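29th October

Belt lubrication, unit 4 (Dreltstead treadmill, motorized)

Picked up from Gangadharan's notes. Complaint was hesitation at footfall, worse at low speed with a heavy walker. Motor brushes were checked in March and left alone. Controller logs no faults.

Measured drive current before touching anything. Unloaded belt was steady. With Kamala walking at the lowest setting the current rose on each step and sagged between steps, same pattern as unit 2 before its deck was flipped. Points to deck friction. Belt tension is within the mark on both sides, so I did not adjust the rear roller.

Deck surface: glazed in a strip under the left foot, dull elsewhere. No grooves that catch a fingernail. Underside of belt has gone shiny along the same strip. Setsuko thinks the belt is finished. I think it has another 300 hours if it gets silicone now - we can argue after the next reading.

Procedure used:
Power off at the wall, key out.
Wiped under the belt, both sides, dry cloth on a flat stick. Gray dust, no grit.
Silicone applied in a zigzag, 40 cm in from the motor hood to the rear roller.
Ran unloaded for 4 minutes at walking speed, then walked it in across the full width.

Repeat current reading: peaks lower by roughly a quarter. Hesitation not felt by Kamala or by me. Denise has not tried it yet.

Open items:
Silicone is the Pesura bottle. The Chacko one has separated, do not use it.
Hour meter reads 2000 and I doubt it. Compare with the service card.
Rear roller bearing has a faint tick on the right. Not load dependent.
Console wiped down separately, no spray near the keys.

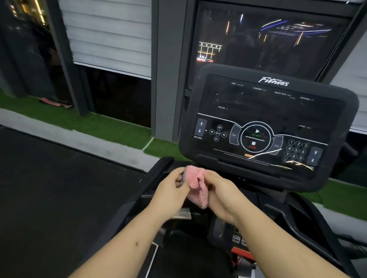

Next current reading goes on the same sheet, same walker, same shoes. If the peaks are back up, flip the deck and order the belt together.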